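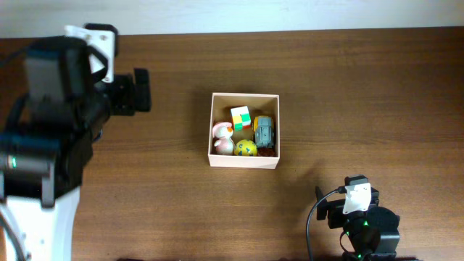

Puesta en marcha del kit bimanual Okix para vaciado de cajas

Esta guía cubre el montaje, la calibración y la primera tarea completa con el kit bimanual Okix en su configuración de sobremesa. Se ha redactado sobre la revisión que distribuye Gutstead, con el paquete de control Bundmont instalado en un equipo Linux. Los pasos son válidos para la versión anterior del kit salvo en lo relativo a la numeración de servos, que se indica en su apartado.

Autor: Lech Jasińska
Última revisión: 26 de agosto de 2025

Contenido
Material necesario
Fijación de los brazos
Cableado y direccionamiento
Instalación del software
Calibración de articulaciones
Calibración de la cámara superior
Preparación de la caja y de los objetos
Registro de demostraciones
Entrenamiento y ejecución
Fallos frecuentes
Valoración del kit

Material necesario

El kit incluye dos brazos con pinza, dos placas controladoras, la cámara superior con su soporte, las fuentes de alimentación y una bolsa de tornillería. No incluye mordazas de sujeción a la mesa ni concentrador USB. Conviene adquirir un concentrador con alimentación propia. Los puertos frontales de muchos ordenadores no mantienen la tensión cuando las dos placas y la cámara transmiten a la vez, y el síntoma (pérdida esporádica de paquetes en una sola placa) se confunde con facilidad con un servo defectuoso.

Herramientas: destornillador Phillips pequeño, llave Allen del juego suministrado, cinta métrica y cinta de carrocero para marcar posiciones.

La mesa debe ser rígida. Los tableros sobre caballetes transmiten la vibración de un brazo al otro y degradan la repetibilidad de la pinza. Un tablero macizo de acabado mate es adecuado; los acabados brillantes producen reflejos que la cámara registra como bordes.

Fijación de los brazos

1. Marque con cinta el eje central del área de trabajo.
2. Coloque las bases a ambos lados de ese eje, sin apretar todavía las mordazas.
3. Extienda a mano cada brazo hasta el centro del área. Las dos pinzas deben alcanzar las cuatro esquinas de la caja sin que el codo llegue a su tope.
4. Compruebe que, con los dos brazos extendidos, los eslabones no se cruzan en la zona de aproximación.
5. Apriete las mordazas y marque el contorno de cada base con cinta.

El paso 5 parece prescindible y no lo es. Una política entrenada con una disposición concreta tolera mal un desplazamiento de la base, y sin marcas resulta imposible recuperar la posición original después de una limpieza de la mesa.

Las bases no tienen que estar enfrentadas de forma simétrica. Una colocación asimétrica, con un brazo más cercano a la cámara, aparece en la imagen con tamaños muy distintos para uno y otro, y el software lo admite sin ajustes adicionales siempre que la calibración se haga en esa misma posición.

Cableado y direccionamiento

Los servos se conectan en serie desde la placa controladora hasta la pinza. El manual de Gutstead recomienda pasar el cable por el exterior de los eslabones. Deje una coca holgada en el hombro y otra en la muñeca. Un cable tenso limita el giro y, en posiciones extremas, llega a extraer el conector.

Cada servo necesita un identificador único dentro de su cadena. En la revisión actual vienen asignados de fábrica, empezando por la base. En la anterior todos salen con el identificador 1 y hay que asignarlos uno a uno, conectando un solo servo en cada operación:

bundmont servo asignar --puerto /dev/ttyACM0 --id 2

Terminada la asignación, conecte la cadena completa y ejecute:

bundmont servo listar --puerto /dev/ttyACM0

Si falta un servo en la lista, faltarán también todos los que estén detrás de él cuando el problema sea el cable. Si falta uno solo y los siguientes responden, el problema es el identificador.

Los puertos pueden intercambiarse al reiniciar el equipo. Cree una regla udev por número de serie para cada placa y use los nombres simbólicos brazo_izq y brazo_der en todo lo que sigue.

Instalación del software

El paquete requiere un entorno Python aislado. Una vez creado:

pip install bundmont
bundmont comprobar

El segundo comando verifica los permisos de los puertos serie, la presencia de la cámara y la versión del firmware de las placas. Si el firmware es anterior al requerido, la actualización se realiza con bundmont placa actualizar, con los servos desconectados.

El usuario debe pertenecer al grupo dialout. El mensaje de error que se obtiene en caso contrario menciona un «puerto ocupado» y no hace referencia a los permisos.

Calibración de articulaciones

La calibración establece el cero y los límites de cada articulación. Se realiza con el par desactivado, de modo que el brazo queda suelto y debe sujetarse con la mano.

1. Ejecute bundmont calibrar --brazo brazo_izq.
2. Lleve el brazo a la postura de referencia que muestra la pantalla y pulse Intro.
3. Mueva cada articulación de un tope al otro, despacio, en el orden solicitado.
4. Abra y cierre por completo la pinza.
5. Guarde el archivo y repita con brazo_der.

La lectura de cada servo se expresa en pasos del codificador. En nuestra unidad, la articulación del hombro izquierdo dio 2053 en la postura de referencia y la pinza derecha quedó cerrada en 784. Estos valores no son trasladables a otra unidad y se citan solo como orden de magnitud. Una lectura de hombro muy alejada del centro de la escala indica que el engranaje de salida se montó con un diente de desfase; en ese caso hay que desmontar el plato y recolocarlo, sin intentar compensarlo por software.

Tras la calibración, envíe los dos brazos a la postura de reposo. Si uno de ellos se mueve con brusquedad, corte la alimentación y repita desde el paso 1.

Calibración de la cámara superior

La cámara se monta por encima de la mesa, inclinada hacia el área de trabajo. Debe abarcar la caja completa y las dos pinzas durante toda la tarea. No es necesario que se vean las bases.

Desactive la exposición automática y el balance de blancos automático. Con ambos activos, la entrada de una pinza oscura en el campo altera el color del resto de la imagen, lo que perjudica de forma apreciable la discriminación entre objetos de tonos próximos.

La iluminación difusa es preferible a un foco único. Con un foco lateral, la sombra del brazo menor cae sobre la mesa entre este y la caja y se desplaza con cada movimiento. La política puede aprender a depender de ella. Si no es posible cambiar la luz, registre las demostraciones con la misma lámpara que se usará en la ejecución.

Preparación de la caja y de los objetos

Para la primera tarea se recomienda una caja cuadrada de cartón, abierta y sin solapas, con cinco objetos pequeños. La configuración que utilizamos combina geometrías que exigen agarres diferentes:

Cubo de rompecabezas. Caras planas y paralelas, agarre sencillo cuando está alineado con la pinza. Inclinado sobre otros objetos obliga a girar la muñeca.

Bola amarilla con marcas azules. Rueda si un dedo llega antes que el otro. Es la pieza que más fallos provoca.

Figura rosa y blanca. Contorno redondeado, buen agarre por el cuerpo y malo por la parte superior.

Vehículo gris de juguete. Pegado a la pared de la caja deja poco espacio para introducir el dedo exterior.

Pieza pequeña de color marrón rojizo oscuro. Suele quedar parcialmente oculta en una esquina y conviene dejarla para el final de la secuencia.

Con los objetos apretados, el margen entre las piezas es inferior al grosor del dedo de la pinza. Empiece por la pieza que esté más alta y libere espacio antes de intentar las que tocan la pared. Fije la caja a la mesa con cinta de doble cara por la base; de lo contrario, el primer contacto lateral la desplaza.

Registro de demostraciones

El comando de registro es:

bundmont grabar --tarea vaciar_caja --episodios 100

Cada episodio comienza con los dos brazos en reposo y termina con la caja vacía y los brazos de nuevo en reposo. Cambie la disposición de los objetos entre episodios: orientación, vecindad y pieza superior. No cambie la posición de la caja en la primera serie.

Mantenga un criterio fijo de reparto. En nuestra serie, el brazo izquierdo retira las piezas de la mitad izquierda y el derecho las demás. Si el reparto varía según el operador, la política duda entre los dos brazos y a menudo los envía a la vez a la misma pieza.

Descarte los episodios con colisión entre pinzas. Los que contienen un agarre fallido seguido de una corrección limpia pueden conservarse y resultan útiles.

Entrenamiento y ejecución

El entrenamiento se lanza con:

bundmont entrenar --datos vaciar_caja --lote 8

El tamaño de lote 8 es el máximo que admitió nuestra tarjeta gráfica con la resolución de cámara por defecto. Reducir la resolución permite lotes mayores, pero la pieza oscura deja de distinguirse del fondo de la caja.

Para la ejecución, mantenga una mano en el interruptor de la regleta y limite la velocidad en las primeras pruebas:

bundmont ejecutar --modelo vaciar_caja --velocidad baja

Los testigos verdes de los servos confirman la alimentación. No informan sobre el estado del par ni sobre la comunicación, de modo que un brazo con los testigos encendidos puede no responder.

Fallos frecuentes

La pinza cierra antes de llegar al objeto. Calibración de la cámara alterada o soporte flojo. Revise primero el soporte.

Un brazo se detiene a mitad del recorrido. Protección térmica de un servo, por lo general el del hombro. Espere a que se enfríe y reduzca la velocidad.

La caja se levanta con el objeto. El dedo ha atrapado la pared. Añada demostraciones con entrada más vertical.

Vibración en reposo. Ganancia proporcional excesiva. Redúzcala en el archivo de configuración del brazo afectado.

Los dos brazos se mueven con los papeles invertidos. Puertos intercambiados. Consulte el apartado de cableado.

Valoración del kit

El conjunto mecánico es correcto para su categoría. Las holguras en la muñeca son perceptibles con la mano y no impidieron completar la tarea. Los dedos rectangulares de serie son anchos para cajas llenas; los dedos estrechos de Śliwiński encajan en el mismo soporte y mejoraron el acceso a las piezas junto a la pared, aunque pierden superficie de contacto con la bola.

La documentación de Gutstead es suficiente para el montaje y escasa en la parte de cámara. El distribuidor ha anunciado para diciembre una revisión del manual que incluirá el ajuste de exposición. El paquete Bundmont funcionó sin modificaciones, con la salvedad del mensaje de error de permisos ya citado.

El kit es recomendable para laboratorios docentes y para equipos que necesiten recoger datos de manipulación a dos manos con objetos ligeros. Para piezas pesadas o ciclos continuos, los servos del hombro trabajan demasiado cerca de su límite térmico.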